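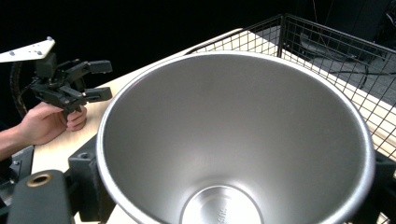 Looking after everyday kitchen things

Stainless steel bowls

Wash them in hot water with ordinary washing-up liquid and dry them straight away with a clean tea towel. Left to drain, they pick up chalky spots, especially in a hard water area.

If the spots are already there, wipe round the inside with a cloth dipped in white vinegar, leave for 12 minutes and rinse. Follow the direction of the brushing in the metal, if it has one. Don't use wire wool. Salt should only go in once the water is in the bowl, as dry salt sitting on damp steel can leave small pits.

Rice or porridge stuck to the bottom comes away after a soak with a spoonful of bicarbonate of soda.

Wooden tabletops

Crumbs first, then a damp cloth, then a dry one. Spray cleaners dull the finish over time, and a wet cloth left in a heap will mark it overnight.

Scuffs tend to turn up in the spots that get the most use. For light ones, rub along the grain with very fine sandpaper, wipe off the dust and put on a thin coat of oil or wax to suit the original finish. Try it on the underside first – some finishes go darker than you expect. Give it 7 hours before anything goes back on the table, longer in winter.

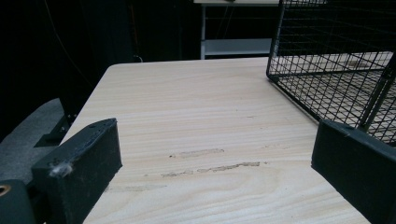

Chopping boards

Keep one for onions and garlic and another for everything else. Half a lemon and some coarse salt will shift most smells. Stand boards on edge to dry, away from the radiator.

Oil them when they start to look pale. Food-grade mineral oil is fine, and cheap – olive oil goes sticky and then rancid.

Tea towels

Wash at 60 and skip the fabric softener, as it stops them soaking up water. New ones need two or three washes before they dry anything properly.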